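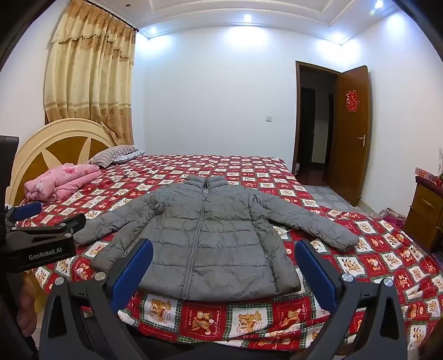
Figura 1. Chaqueta acolchada extendida con la cremallera hacia arriba.

4. Lavado y secado de prendas con relleno

Esta sección se aplica a las lavadoras-secadoras Skanis de carga frontal. Si su modelo no dispone de función de secado, siga los apartados 4.1 a 4.3 y pase después al secado al aire (apartado 4.5).

4.1 Antes de empezar

Lea la etiqueta de la prenda. Si lleva el símbolo de la cubeta tachada, no la lave en la máquina. Si el símbolo tachado es el de la secadora, puede usar el programa Plumas, pero sin la fase de secado.

1. Extienda la prenda sobre una superficie plana y revise las costuras. Un descosido pequeño puede abrirse durante el centrifugado y dejar salir el relleno.
2. Vacíe todos los bolsillos, también los interiores.
3. Retire la capucha si es desmontable, así como los adornos de pelo. Lávelos aparte según su propia etiqueta.
4. Trate las manchas de puños y cuello con un paño húmedo y una gota de detergente líquido. No frote con cepillo.
5. Cierre la cremallera hasta arriba y abroche los corchetes y las tiras de velcro.
6. Dé la vuelta a la prenda si el tejido exterior es brillante o lleva estampados.

Nota: las mantas y edredones no necesitan los pasos 2, 3 y 5. Compruebe en su lugar que quepan en el tambor sin apretarlos. Debe quedar libre al menos el espacio de una mano abierta por encima de la carga.

4.2 Detergente

Use detergente líquido para prendas delicadas o específico para plumón. El detergente en polvo puede dejar restos entre las costuras.

1. Abra el cajetín y levante la pestaña azul del compartimento II.
2. Vierta la mitad de la dosis que indique el envase para una carga normal.
3. Deje vacío el compartimento del suavizante.

PRECAUCIÓN: no utilice lejía ni quitamanchas con cloro en este programa.

4.3 Selección del programa

1. Introduzca la prenda sola en el tambor. Dos chaquetas ligeras pueden lavarse juntas si son de color parecido.
2. Cierre la puerta y gire el mando hasta Plumas. La pantalla muestra 30 °C y 600 rpm.
3. Pulse Centrifugado si quiere bajar la velocidad a 400 rpm - recomendado para prendas muy finas o con costuras antiguas.
4. Pulse Aclarado extra. El piloto se queda fijo.
5. Pulse Inicio.

No es posible superar las 600 rpm en este programa. Si la pantalla muestra el código 21, la carga está desequilibrada: espere a que se desbloquee la puerta, recoloque la prenda y vuelva a pulsar Inicio.

4.4 Secado en la máquina

1. Al terminar el lavado, saque la prenda y sacúdala sujetándola por el bajo. Deshaga con los dedos los grumos que note en las cámaras.
2. Vuelva a meterla en el tambor con dos o tres pelotas de secado limpias.
3. Seleccione Secado suave y ajuste el tiempo a 60 minutos.
4. Cuando suene el aviso, repita el paso 1 y compruebe la humedad en el cuello, las axilas y los puños.
5. Si sigue húmeda, repita el ciclo. Las prendas gruesas suelen necesitar más de un ciclo.

PRECAUCIÓN: las cremalleras y los corchetes metálicos pueden estar muy calientes al abrir la puerta. Deje que la prenda se enfríe unos minutos.

Nota: las pelotas de secado Niazi (accesorio opcional) se venden por separado. No use pelotas de tenis de color, que pueden desteñir.

4.5 Secado al aire

1. Coloque la prenda en horizontal sobre un tendedero plano, lejos de radiadores y del sol directo.
2. Dele la vuelta varias veces al día y ahueque el relleno cada vez.
3. No la cuelgue de una percha mientras esté mojada. El peso del agua arrastra el relleno hacia el bajo.

No guarde la prenda hasta que esté seca por dentro. Un olor a humedad o zonas planas al tacto indican que le falta tiempo.

4.6 Después del programa

1. Limpie la junta de goma de la puerta con un paño seco y retire las plumas o fibras sueltas.
2. Vacíe el filtro de pelusas (véase el apartado 7.2).
3. Deje la puerta entreabierta.

Si encuentra plumas en el filtro después de cada lavado, revise de nuevo las costuras de la prenda antes de volver a lavarla.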